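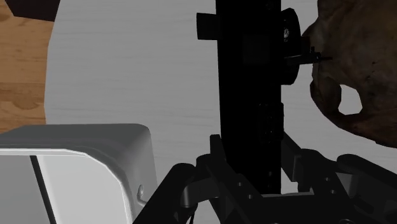 Glenys Harries wrote back within the hour and said it sounded like the fill valve to her, and had I tried shutting the water off at the wall overnight to see if the tank still dropped?

I had not! So I did, and I'm adding the results to this ticket so whoever picks it up next doesn't have to start over.

Quick recap for the Jusden help desk. Toilet is the Covel two-piece in the downstairs bath, put in new last June. It refills itself for a few seconds every so often, day and night, with nobody near it. You hear a little hiss, then quiet, then the hiss again. My water bill is up and I'm tired of lying there listening to it.

Tried before opening the ticket:
Cleaned the flapper and the seat with a rag and vinegar. No change.
Swapped the flapper for the one from the hardware store. Worse, if anything (it didn't sit square), so the old one went back in.
Shortened the chain by 2 links. Flush got weaker, hiss stayed. Chain is back where it was.

Glenys's test, 6 June 2005: marked the water line in pencil inside the tank, shut off the supply, went to bed. In the morning the water was well below the pencil mark and had stopped level with the top of the flapper seat. So water is getting out of the tank with the supply closed, and I don't see how that can be the fill valve – sorry, Glenys.
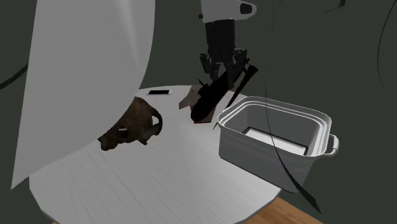
Next I did the food coloring thing, 12 drops of blue in the tank and no flushing. Blue in the bowl before I'd finished my coffee. Floor was dry, bolts were dry, and I ran a paper towel all around the underside of the tank and it came away white. So it's going into the bowl and nowhere else.

Then I called the parts line and got Dindo Macaraeg, who was very nice about it. He had me run a fingertip around the rim of the flush valve, and there's a rough spot toward the back, like a tiny burr in the plastic. I'd cleaned right over it twice and never felt it! He suggested wet sandpaper, 400 grit, very light, and to stay away from the 160 I had in the drawer. Did that this afternoon, wiped it out, filled it back up.

Still hisses, but the gaps are a lot longer. I'd call that halfway.

What I need from you: is the flush valve covered under the Covel warranty, or only the flapper? And does the Walleva seal kit fit over this seat? The box says it does but the chart on the back skips my model. Leaving the ticket open.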